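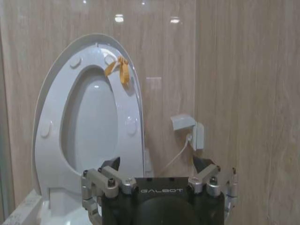 **Progress report to the Brivbridge fund: restroom service work, July**

Prepared by Mirko Pelligrini's team at Clora

This period's main item was the demonstration day at the Bolstead guest suite. Visitors came through in small groups from 9:30 in the morning, with the last group leaving after lunch. MacPherson sent people from its housekeeping and facilities sides, and they asked most of the questions.

## What was shown

The work was limited to one bathroom and one fixture. The arm approached the toilet, worked on the seat and lid, and moved back to its start position between groups. We did not attempt the shower or the floor. Both are planned for the next stage.

The bathroom is compact, with a glass shower enclosure beside the toilet, and that leaves little space for the arm to turn. The clear panels and the reflections on them are the hardest part of the room for our depth sensing. The thin white cable between the wall and the toilet is the other problem. We have marked it as a keep-out zone, and the planner now takes a longer path on that side.

## Results to date

- Lid and seat trials logged since the last report: 102
- Completed without an operator stepping in: 87
- Most common reason for a stop: the approach path was rejected as too close to the glass
- Next most common: one finger tip slid along the rim of the lid before it had lifted
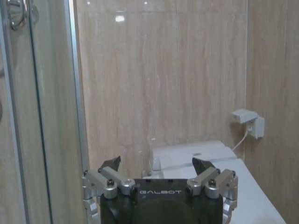
## Feedback from visitors

The housekeeping staff were less interested in speed than we expected. They wanted to know how the gripper would be cleaned between rooms, and who would do it. We don't have a full answer yet — a removable cover is being drawn up and will be priced in August.

One facilities manager asked for a stop button outside the bathroom door. We agree and have added it to the parts list.

## Spending and next steps

The only cost outside the plan was $623 for transport and floor protection. It was paid from the travel line and no change to the budget is requested.

Before the next report we will repeat the trials in a second bathroom with a different toilet model, then start on wiping the closed lid. We would like Brivbridge to confirm the date for that visit.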